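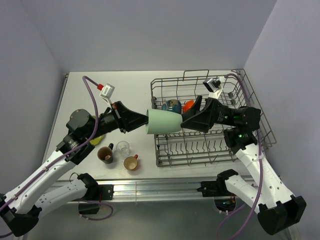 Abtropfgestell

Ein Abtropfgestell (auch Abtropfgitter, Geschirrablage oder Geschirrständer, in Österreich auch Abtropftasse) ist ein Haushaltsgegenstand, auf dem gespültes Geschirr an der Luft trocknet. Es steht meist neben dem Spülbecken, wird in das Becken eingehängt oder ist in einen Oberschrank eingebaut.

Aufbau

Die einfachste Form besteht aus gebogenem Draht, dessen Stege die Teller in aufrechter Stellung halten. Der Abstand der Stege richtet sich nach der Dicke der Teller; für tiefe Teller und Schalen sind weitere Fächer üblich. Viele Ausführungen haben einen abnehmbaren Besteckkorb und seitliche Halter für Gläser und Becher. Unter dem Gestell liegt in der Regel eine Schale, die das ablaufende Wasser auffängt oder über eine Tülle in das Becken leitet.

Verwendet werden verchromter oder kunststoffummantelter Stahldraht, Edelstahl, Kunststoff, Holz und Bambus. Ummantelter Draht schont Porzellan und Glas, rostet jedoch, sobald die Beschichtung an den Enden aufplatzt. Holzgestelle werden häufig zusammenklappbar gebaut.

Bauformen

Tischgestelle sind frei beweglich und meist 40 cm breit oder breiter. Zweistöckige Modelle nehmen oben Teller und unten Tassen und Schüsseln auf. Rollgitter aus Metallstäben werden quer über das Becken gelegt und nach Gebrauch aufgerollt. Abtropfschränke haben einen offenen Boden und hängen über der Spüle, das Wasser tropft direkt in das Becken. Sie sind vor allem in Finnland und Italien verbreitet.

Der Hersteller Jillura führte unter dem Namen Skakus ein Stecksystem mit 14 Tellerfächern, das sich an der Wand befestigen ließ. Eine schmalere Ausführung für Kleinküchen hieß Kiani und war 22 cm tief.

Gebrauch und Reinigung

Becher und Gläser werden mit der Öffnung nach unten oder schräg abgestellt. Scharfe Messer liegen getrennt oder stehen mit der Klinge nach unten im Korb. In der Auffangschale bilden sich bei stehendem Wasser Kalkränder und ein Biofilm. Kalk lässt sich mit verdünnter Essig- oder Zitronensäure lösen.

Siehe auch

Geschirrtuch
Spüle
Geschirrspülmaschine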